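Gatix Table Set: README

Notes on the table, the trays and the small parts, for anyone thinking of using the set. Written by Imtiaz Sheikh, with corrections from Macarena Moya, who disagreed with most of the first draft.

What you get

1,989 entries, each a short record of where an item lay before and after it was handled. The label on the original request said 3,000. I would not plan on the rest turning up. Of the entries we have, 65 list a cell that doesn't exist on the grid, and these are flagged in the column "doubtful".

The table

The surface is brown kraft paper with a grid marked out in dark blue tape. People who read "grid" tend to assume squares of one size. They were laid by hand at Clirnunham and they are only roughly square, so a cell number tells you which patch of paper an item was on and very little else. If you want distances, measure them yourself – I wouldn't trust a figure worked out from the cells.

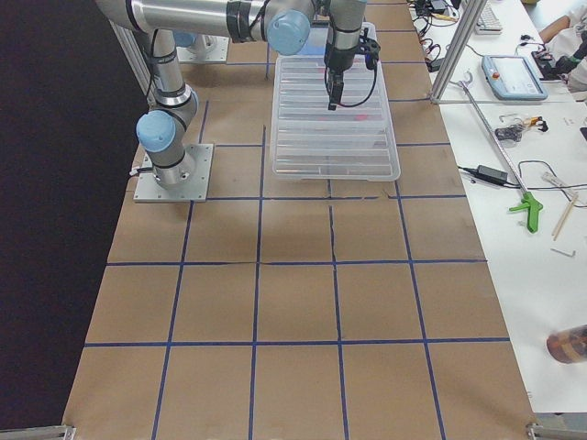

Trays are a separate headache. A tray can cover more than one cell, and the early entries give only the cell under its left corner. Macarena thinks this is good enough. I don't, and from the second batch on we list every cell the tray touches. The two batches have not been merged and I'd advise against doing it.

The ribbed floor of the clear tray matters too. We were told by Kowalchuk that ribs make small items "settle predictably". I have seen no evidence for it. The field "settled" was filled in by eye and should be read as an opinion.

Colours

Item colours are plain words: red, green, white. Anything recorded through the side of a clear tray may be wrong, as faint colours are easy to misjudge through plastic.

Known problems

The paper was changed on a Friday partway through and the tape relaid. Cell names stayed the same, the cells did not.

The Cumine naming scheme is used in the first 1,000 entries only. The lookup file covers most of it.

Corrections are welcome, with the entry number please.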